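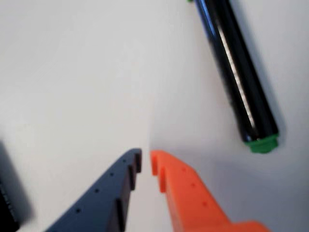

Hannelore Pfeiffer

Workshop tips for a robot club that meets at a kitchen table

We have been running the Tistanel club out of whatever room would have us for a while now, and most of what I know about building a gripper I learned by doing it wrong on a school night. These are the tips I keep repeating. I would like to stop repeating them, so I wrote them down. I expect to go on repeating them.

Give the fingers different colors. Ours are blue and orange. "The left one" means something different depending on which side of the table you are sitting on, and teenagers will argue this point until the pizza arrives. "Orange is sticking" settles it. If you have only one spool, a dab of nail polish near the base will do. Keep it off the gripping face.

Print one finger first. Then look at it. Then print the other one. I realize this takes two evenings and that everyone wants it to take none.

Clean up the notches before you mount anything. The stepped bits at the tips collect whiskers of plastic, and a whisker in a slot is enough to hold the jaws apart. An old toothbrush gets most of it. A wooden toothpick gets the rest. A kitchen knife gets your thumb, and then we have to fill in the form.

Screw holes want a gentle hand. Run the screw in until it stops, back it off a hair, and leave it alone. Stelios Michailidis tightened one of ours "just to be sure" last August and we had a very nice finger in two pieces. He is now in charge of reprints.

Work on a plain, pale surface. Dropped screws show up on it, and so do fingers and whatever you want picked up. Patterned oilcloth is cheerful and has eaten more of our M3 washers than the vacuum has. If your table is dark, tape down a sheet of white shelf liner and pull it tight. Wipe it with a damp cloth and a drop of dish soap. Skip the spray polish, as everything you set down afterward will skate.

Start with easy things to grab. A marker is good practice and costs next to nothing, though it will roll if you look at it sternly. Lay it at a slant to begin with, and have the students line up the jaws across the barrel before they close anything. Close slowly. If it squirts out sideways, the tips are too high or the student is too hopeful. Shiny barrels are slippery, so try a rubber band around the middle before you redesign the whole hand. We have redesigned the whole hand. It was the rubber band.

Watch the gap. Before each run, open the jaws, put them over a bare patch of table, and check that the tips sit level with each other. Close them on nothing once. Then go pick something up.

Push the spare stuff to the edges. Chargers, tape, phones, somebody's calculator -- all of it creeps toward the middle as the evening goes on. I don't insist on a clear table, only on a clear middle.

Keep a log, and make it dull. Ours for the Skastau meet says what we tried, how wide the jaws were set, and whether it held. We are aiming for 100 tries with the same marker before anyone is allowed to suggest an egg. The last entry, from 2022-06-06, is number 40, and there is already a drawing of an egg in the margin.

Label the box. Fingers, old fingers, and fingers we are pretending to fix go in separate bags -- sandwich bags are fine, and masking tape takes pencil better than pen. Put the hex key in with the good fingers. It will be gone by next week anyway, so buy two.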